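Writing a workcell rule sheet that people follow

May 12, 2025

The first version of our rules for two-arm tabletop work was 15 pages long. I wrote it in January, mostly by copying clauses out of machine safety documents meant for fenced industrial cells. It covered interlocks we do not have and said almost nothing on who may pick up an object while the arms are live. The current version, 711 words, fits on 2 pages. These are my notes on what stayed in.

Scope comes first. The sheet applies to one arrangement: two arms, one table, one operator standing within reach of the table, mixed household and workshop items on top. Anything else needs its own sheet. At Skorside we tried to maintain a general document for all cells, and every paragraph ended up with an exception attached.

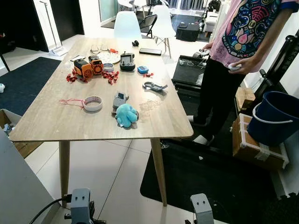
The second section is states. We define three: powered off, holding, and moving. "Holding" is the one that causes arguments. An arm that is stationary with its motors energized looks the same as an arm that is off, and people treat it that way. The rule is that holding counts as moving for anything to do with hands. If you want to reach into the shared area, you say so, the operator confirms, and the operator does not issue a command until you say clear. Both words are fixed. "Okay" is not an acceptable reply to anything, as it gets used for both yes and finished.

Speed is handled separately. Plimetti, our controller software, lets each operator save a profile, and the old sheet allowed any profile the operator was comfortable with. That wording is gone. Joint speed is capped at 30 percent of the rated maximum whenever a person is inside the floor marking, and the cap is set in the controller configuration, where a profile cannot override it.
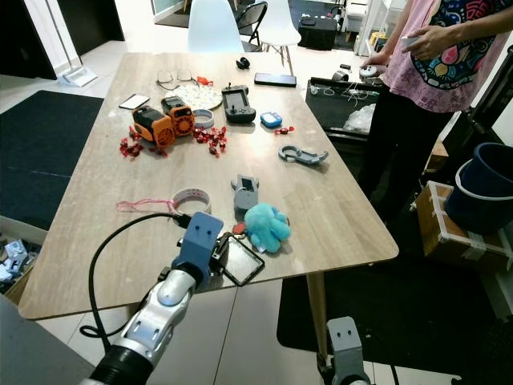 Third section: objects. Each session has a written object list, and the table has to match it before the first command. Small items are allowed, but they are listed by group. Anything with a battery is listed with its battery state. Cords and strings get a line of their own, with the rule that a free end must not cross the path of either arm. I had this under housekeeping until Dwayne Nakamura pointed out that a snagged string moves whatever is attached to it, so it belongs with the objects.

Release is the part I have rewritten most often. The text now reads: do not open the gripper on a held object unless it is supported by a surface or the drop is part of the task. I wanted a maximum height there too. We measured several and could not agree on one, so the number is left out until someone can defend it.
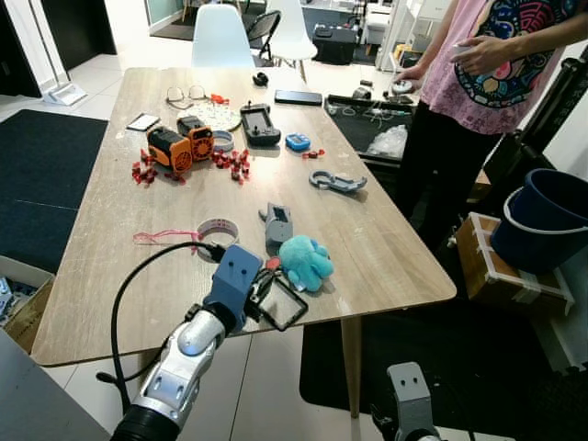
Rukhsana Malik objects to that gap: a rule with no number gets read three ways by three operators, and she would take a conservative limit now and relax it later. Her comment on the draft also asks that the limit be stated from the lowest point of the object, since measuring from the fingertips gives a different answer for anything long.

She is right on the second point and it went in the same day. On the first I am still undecided. The Kincaid cell runs with a fixed limit and its operators log a deviation in most sessions, which tells me the limit is wrong for their tasks – or that the tasks were never checked against it.

Fourth section: the floor. This was one line in the old version ("keep area tidy") and it is now the longest block on the sheet. The arms can reach past the table edge, so the floor near it is treated as workspace. Loose items are either on the object list or outside the marking. Mats have to lie flat, with no edge lifted. Handles and poles are stored away from the walking route. The operator checks the route on foot before enabling the arms, including the side they do not plan to use.

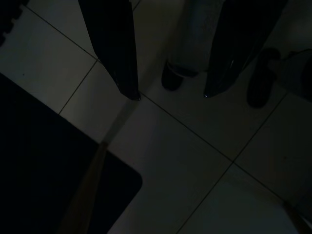
Wrist views get a short note under the same heading. The operator may use them to judge a grasp. They may not be used to confirm that the floor is clear, because the fingers block part of the view and dark items are hard to separate in low light. Clearance is confirmed by eye, from a standing position, with the arms holding.

The last section is revision. Each sheet has an owner and a change log, and a verbal exception expires at the end of the session in which it was given. The Nivach cell gets its own copy next, with the state definitions unchanged and the object section rewritten from scratch. I will post the wording of the release rule again once the height question is settled.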